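급하게 올립니다. 소개 페이지 예전 거 너무 오래돼서. 틀린 데 있으면 사무실로 메일 주세요.

# Sjöberg 주방학교 소개

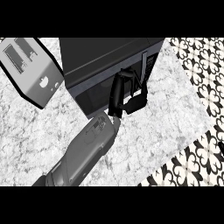 *토스터와 전자레인지, 대리석 무늬 조리대*

Sjöberg는 집밥 학교입니다. 요리사 양성 아님. 자격증반도 없음. 자취 처음 하는 분, 은퇴하고 처음 칼 잡는 분, 애 이유식 끝나고 뭘 해 먹여야 할지 막막한 분. 그런 분들이 옵니다. 밥 짓고 국 끓이고 남은 반찬 안 버리는 법까지, 거기까지가 저희 일이에요.

처음엔 교실도 없었습니다. Waltamstead 상가 2층, 전에 양장점 하던 자리를 빌려서 시작. 싱크대 하나로 돌려 썼고 설거지 줄이 수업보다 길었음. 지금은 같은 건물 두 층을 씁니다. 아래층이 조리실, 위층이 식당 겸 사무실. 엘리베이터는 여전히 없어요. 무거운 장바구니 들고 오시는 분은 뒷문 쪽 벨 눌러 주세요, 누가 내려갑니다.

## 누가 가르치나

교장은 Brisa Tlapale. 급식실에서 오래 일했고, 학교 이름은 본인 이름도 아니고 첫 건물주 성을 그냥 가져다 쓴 것. 바꾸자는 얘기가 몇 번 나왔는데 간판값이 아까워서 그대로 갑니다. 한국어 수업은 직접 하고, 수업 중에 말이 빠릅니다. 못 알아들으면 그 자리에서 손 드세요. 두 번 세 번 물어봐도 됩니다.

교장이 쓴 글 하나 옮겨 둡니다. 예전 소식지에 실렸던 것.

> 급식실에서는 하루에 300명분을 끓였어요. 집에 오면 제 밥은 대충 물에 말아 먹었고요. 혼자 먹을 국 한 냄비가 그렇게 어렵더라구요. 간이 안 맞아요. 물 양도 모르겠고. 큰 솥에서 하던 걸 작은 냄비로 옮기는 데 한참 걸렸습니다. 그걸 적어 둔 공책이 첫 교재가 됐어요.

나머지 강사는 반마다 다릅니다. 대부분 수강생 출신. 보조로 한 학기 들어가 보고, 그다음에 자기 반을 맡습니다. 강사 명단은 학기마다 바뀌어서 여기엔 안 적어요. 시간표에 이름 나옵니다.

## 뭘 배우나

**기초반.** 칼 쥐기, 불 조절, 밥. 밥만 첫 주 내내 합니다. 냄비밥, 압력솥밥, 찬밥 살리기. 지루하다는 분들 계신데 이건 안 바꿀 거예요. 그다음 된장국, 미역국, 계란 요리, 나물 몇 가지. 끝나는 날엔 각자 한 상 차려서 같이 먹고 감.

**한 사람 밥상.** 제일 먼저 마감되는 반. 대파 한 단 사서 끝까지 쓰는 법, 두부 반 모 남았을 때, 냉동실에 뭘 어떻게 납작하게 얼려 두는지. 전자레인지를 꽤 씁니다. 가지찜, 계란찜, 감자 미리 익히기. 전자레인지 요리 무시하지 마세요. 가지는 찜기보다 이쪽이 편합니다. 랩은 꼭 구멍 내고요, 꺼낼 때 김에 손 데는 분이 학기마다 나옵니다.

**아침 반.** 빵 굽고 스프 데우고 과일 깎는 정도의 가벼운 수업. 출근 전에 할 수 있는 것만. 토스트도 합니다. 그게 수업이냐고 묻는 분이 있는데 식은 식빵, 얼린 식빵, 며칠 지난 바게트 다 굽는 시간이 달라요. 해 보면 압니다.

**저장반.** 장아찌, 피클, 잼, 겨울엔 김장. 김장은 신청을 따로 받습니다. 절인 배추는 Onditz 농장에서 오고, 양념은 그날 조리실에서 같이 만듬. 통은 각자 가져오세요. 작은 통 여러 개가 큰 통 하나보다 낫습니다. 들고 갈 때 특히.

**어린이반.** 보호자랑 같이. 주먹밥, 만두, 호떡. 기름 쓰는 건 어른이 합니다. 앞치마 작은 사이즈 있음. 머리 긴 아이는 묶고 와 주세요.

## 수업 방식

레시피 종이는 수업 끝나고 드려요. 먼저 드리면 다들 종이만 보더라구요. 수업 때는 냄비를 보셨으면 합니다. 끓는 소리, 냄새, 거품 크기. 계량컵은 쓰지만 마지막 간은 본인이 봅니다. 싱거우면 싱거운 대로 가져가시고, 강사가 대신 소금 넣어 드리는 일은 없음.

두 분이 한 조. 조는 강사가 짭니다. 친구끼리 신청하셔도 떨어질 수 있어요. 친구끼리 있으면 한 분은 꼭 설거지만 하고 계심.

실패한 음식도 먹습니다. 탄 건 빼고. 눌은 밥은 누룽지로, 퍼진 국수는 전으로. 버리기 전에 강사한테 한번 보여 주세요.

음식 알레르기는 신청서에 적는 칸이 있는데 많이들 비워 두십니다. 없으면 "없음"이라고 적어 주세요. 빈칸이면 저희가 전화를 드려야 해서요. 땅콩, 메밀, 갑각류는 미리 알려 주시면 재료를 바꿉니다.

## 수강료와 돈 얘기

한 회 재료비는 3,000원. 학기 등록비는 따로고 시간표 아래에 있습니다. 재료비는 몇 년째 그대로 두는 중인데 배추값 오르면 김장반은 달라질 수 있어요. 그건 신청 전에 공지.

영수증은 학기 말에 게시판에 붙입니다. 쌀 얼마, 기름 얼마, 가스 얼마. 궁금한 분은 보시고, 이상하면 물어보시고. 남은 돈은 칼 가는 데랑 냄비 바꾸는 데 씁니다. 작년에 남은 돈은 환풍기로 다 갔음.

결석하신 수업 환불은 전날 저녁까지 연락 주신 경우만. 당일은 재료를 이미 사 놔서 어렵습니다. 대신 다른 분이 오시는 건 괜찮아요. 이름만 알려 주세요.

## 책장과 교재

위층 식당 벽 쪽에 요리책이 있습니다. 거의 2,000권. 기증받은 게 대부분이라 순서가 엉망이에요. 오래된 월간지 부록, 교회 부녀회에서 묶은 반찬 책, 누군가의 손글씨 공책. 대출은 수강생만 되고 반납일은 알아서 적으시면 됩니다. 국물 튄 책도 받아요. 오히려 그런 페이지가 맛있는 페이지임.

자체 교재는 「작은 냄비」 한 권. 인쇄는 Branberg 인쇄소에서 했고, 초판 575부 찍은 게 다 나가서 지금은 복사본으로 드립니다. 개정판은 1월에 나올 예정이었는데 사진 정리가 늦어지고 있어요. 조금만 기다려 주세요. 복사본 23쪽 간장 양 틀렸습니다. 큰술 아니고 작은술이예요.

## 오시기 전에

- 앞치마, 행주 한 장, 반찬통
- 굽 낮은 신발. 슬리퍼 안 됨
- 반지랑 시계는 빼서 주머니에
- 향수는 참아 주세요, 간 볼 때 헷갈립니다
- 칼은 학교 것 써도 되고 본인 것 가져오셔도 되고. 가져오실 땐 신문지에 싸서

주차는 건물 앞에 못 합니다. 시장 공영주차장 쓰시고 걸어오세요. 시장 통과해서 오시면 수업 재료 파는 가게들 다 지나갑니다. 생선가게 옆 골목으로 꺾으면 파란 문. 초인종 고장났으니 두드리세요.

## 같이 하는 곳

Onditz 농장에서 채소 받고요. 못생긴 무, 갈라진 당근 위주로. 맛은 똑같습니다. 학기 마지막 주에는 조리실에서 만든 반찬을 Waltamstead 경로식당으로 보냄. 저장반 분들이 제일 많이 도와주세요. 운전 가능하신 분 늘 찾습니다.

견학이나 단체 수업 문의는 사무실로. 회사 단합 행사로 하시는 건 가능한데 술은 안 됩니다. 칼 쓰는 곳이라.

전화는 수업 중엔 못 받아요. 문자 남겨 주시면 점심 지나고 연락드림. 신청서는 위층 식당 입구 바구니에도 있고 메일로 달라고 하셔도 됩니다.

마지막으로 고친 날: 14/12/2019. 다음 학기 시간표 나오면 이 페이지도 다시 손봅니다. 저장반 요일은 아직 조정 중.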